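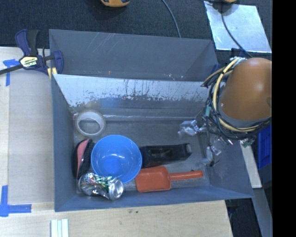 Setting up a picking bin on your workbench

I spent way too long on the arm and hardly any time on the bin, and guess which one gave me grief! So this page is all about the bin. I'm on a Zhuravel arm driven by Drumton, but none of it is specific to those.

1. Get sloped walls. My first bin had straight sides, and anything that rolled up against one was gone for good (the fingers just couldn't get in behind it). With a slope, stuff tends to slide back toward the floor.

2. Clamp it. One quick-grip bar clamp on a corner does the job for me. Snug is fine, you don't need to crush the rim.

3. Mark the table with blue painter's tape. I do L-shaped corners, so if I have to take the bin off I can drop it back in the same place without redoing the calibration. Press the tape down hard, mine likes to curl in June.

4. Pick your junk. You want shapes that are annoying in different ways. A roll of packing tape, a plastic bowl, a crushed soda can and an orange scoop with a long handle make a good mix, plus something black and boxy to give the vision side a hard time.

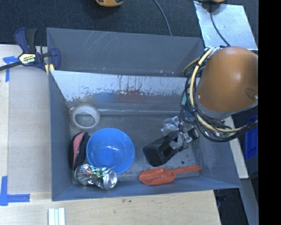 5. Start slow. I ran Mastik at 27 percent speed for the first evening and kept one hand on the stop button. Go in from above, close, lift 80 mm, wait a second, then move. If the thing slips during the wait, your grip point is off and going faster won't help.

6. Tidy the cables at the wrist. Leave enough slack in the loops for a full turn, then run the wrist through its whole range by hand (power off!) and watch for anything that snags on the bin wall.

My log is up to 146 picks now. I'll put the Drumton settings file on the Rivdale workshop page once I've cleaned out my swearing in the comments.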